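Visits > Research laboratories > Farnolby

A morning at the simulation lab in Farnolby

I visited the open day of the Ásgeirsdóttir laboratory in Farnolby together with Bo-ram Jang, my colleague. We work with warehouse planning, so robots are not new for us, but robots which learn inside a simulated flat are. The group calls its method Trasten. Tegwen Parri, who guided us, explained it at a desk with two monitors, and we could watch the views of the robot during a run.
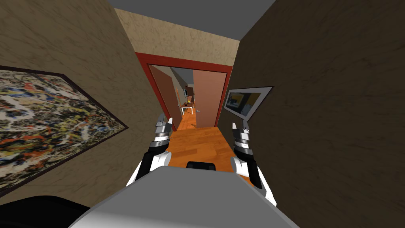
The idea is easy to say and, I think, difficult to do. Usually a robot of this type learns to drive and learns to grasp as two separate subjects. In Trasten there is one policy for both, and it decides by itself when the base should stop and the arms should begin. It was trained on 3024 simulated runs. The group then kept 353 runs apart for the test, in flats that the policy had not met.
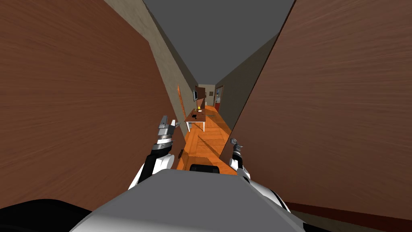

Evaristo Piras is responsible for the test flats, and I asked him what makes one flat harder than another. He said that the long distances are not the problem. The trouble begins in the tight places, for example where the robot has a brown wood-grain panel close on each side and the corridor with its small table lies still ahead. The older version of the method kept its arms forward there and often touched something. The new one is punished in training for each contact, and he showed us a curve which goes down quite slowly.

After the coffee we moved to the part on cameras. Each run is recorded from the head and also from the wrist.

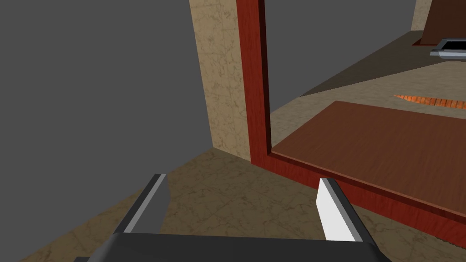 Simin Babaei wrote her thesis about the wrist view, and for me her talk was the best of the day. The policy must learn which surfaces matter, although the textures repeat themselves. She pointed to the upright piece near the red post: it has the same beige marble pattern as the floor, and a network which looks only at colour can mix the two. Her answer is a depth estimate, trained at the same time as the movement. Without it, she told us, the policy needed 14 more hours of training for the same result.
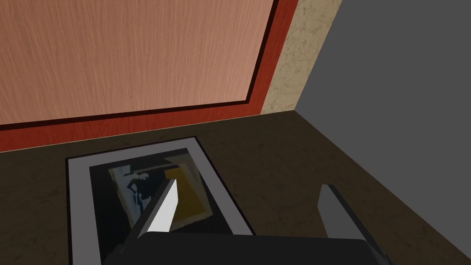 Bo-ram asked if all this survives on a real machine. Tegwen was careful with her answer. They have tried the method on hardware on 2 days only, and she did not want to give a success rate yet – I liked this. The real tests will continue under the name Wuruvis, with a smaller flat built from partition walls.

My one criticism is that we saw little of the failed runs. I would gladly have exchanged the slides on funding for them. The lab is a short walk from Farnolby station, and the entrance is on the side of the car park.

Last updated: 22 June 2025

Contact | Copyright Wenceslao Aguirre | Back to top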